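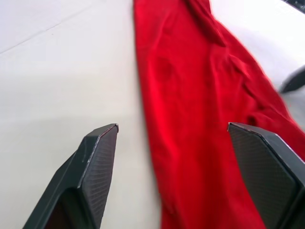

Dridside Neighborhood Watch is looking for 10 new evening patrol members, and we would love to hear from you! We walk the streets between Mukora Market and the Dreselwood bus station in pairs, keep an eye on closed shops, and phone the duty desk when something looks wrong. It's simple work and good company, and since February more than 400 households have signed up for our alerts, so the extra feet are badly needed. On patrol you wear a strip of cloth tied around the upper arm, in the same bright red as the long piece of fabric on the pale tabletop, so shopkeepers can spot you from across the road.

Who can join

Anyone aged 21 or over who lives or works in Dridside. You don't need a security background. Our current members include a baker, two nurses and a retired bus driver, and they all started out knowing nothing about writing an incident note. You do need to be comfortable walking for two hours, and you must be willing to have your record checked by the local police post.

What you will do

One patrol a week, 7:30 to 9:30 p.m. You never chase or hold a suspect. If you see a break-in, you move to a safe spot, call it in and write down what you remember: clothes, direction, plate number. Jeptoo Mosoti runs the training and she is a terrific teacher (bring a pen, she will make you use it).

What you get

A flashlight, a whistle, phone credit for patrol nights and tea at Mwaipopo Hall afterward. The role is unpaid.

How to apply

Come to the open session on Saturday at 10 a.m. in Mwaipopo Hall, or leave your name and phone number with Neema Magesa at the front desk. Please bring photo ID. If you want to talk first, ask for Mwangi Muli, who puts the patrol pairs together and can tell you which evenings are short of people. Right now it's Tuesdays, and the Dreselwood end most of all.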